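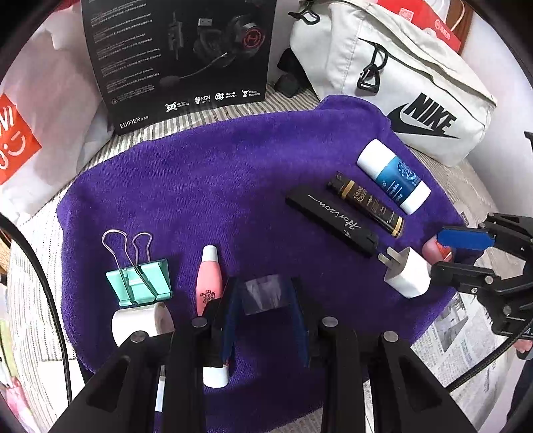

Hi, and welcome to Costuvell! If you've landed on this page you probably either read one of our race write-ups and wanted to know who on earth was behind it, or you clicked the wrong thing in the menu. Either way, pull up a chair.

I started Costuvell from my kitchen table, mostly to stop myself from yelling at the television. I'd been watching touring cars and open-wheel racing since I was 11, and I had opinions. Lots of them! My family had heard every single one, so I put up a page and wrote a very long post about why a safety car had come out one lap too late. It got 19 readers. Two of them wrote back to tell me I was wrong, and one of those two now edits everything I publish, so be careful who you argue with.

These days we're a small company of five. We write about motorsport, mainly the stuff below the headline series – club racing, regional karting, hill climbs, the endurance events where half the grid has a day job. We also run a stewarding course for people who'd like to get involved at their local track but have no clue where to begin. You don't need a license or a mechanical background for it. You need a decent pair of boots and a willingness to read a rule book (parts of it twice).

The course came out of a conversation at Ragab, the little circuit I've been going to for years. They were short of marshals every November, when the weather turns and people remember they have couches. I said somebody ought to teach this properly. They said great, when can you begin? So we wrote a first version in a hurry, it was far too long, and we've been trimming it ever since. The section on flags is the one people like best. The section on radio calls is the one they complain about, and I've rewritten it more times than I'd care to admit.

We have a sister site too, called Noltora, where we keep our incident breakdowns. Those are the long ones, where we take one bit of contact between two cars and go through the lines, the braking points, the rules as written and the penalty that was handed out. I love doing them. They eat up my evenings and my editor always cuts the part I'm proudest of, but readers seem to enjoy a slow look at something that took two seconds on track. Our longest so far looks at a first-corner tangle in the Sesov Cup, and we still get mail about it (most of it polite!).

How do we pay for it all? Course fees, mostly, plus a membership that gets you the monthly newsletter and the full archive. We passed 1000 members last season, and I ate an entire cake to mark the occasion. We don't take money from teams or drivers. If a circuit gives us a free pass, we say so at the bottom of the piece.

If you want to write for us, please do get in touch. Send me 100 words on a race you saw in person and something the coverage missed. Skip the résumé, I won't read it. And if you think we got a call wrong, use the contact form and tell us which lap you mean. I answer most of the mail myself, usually before 8 a.m. with a coffee in my other hand, so forgive the typos.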